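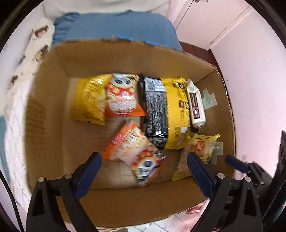

Snack box, plenty of room left in it

prosbyfan16
Anyone else doing a care package for a kid in the dorms? Mine's at Firon and the mailroom takes forever. I've got chips and a vanilla bar so far, what else travels well?

mudroom_mel
Skip chips! I sent 2 bags last November and she got crumbs. Jerky, gum, instant oatmeal – stuff you can sit on.

prosbyfan16
Ha, mine would cry without chips. He'll eat the crumbs with a spoon.

bir0_bound
Disagree with Mel, chips are fine if you stuff the gaps with socks. My last one went almost 300 miles and every bag made it. Kids always need socks anyway.

mudroom_mel
Well, your post office must be nicer than ours lol

tallgrass944
I just order from Brendater and have it dropped at the dorm. Costs more but I'm done standing in line on a Monday.

prosbyfan16
Socks it is, going to the store after dinner.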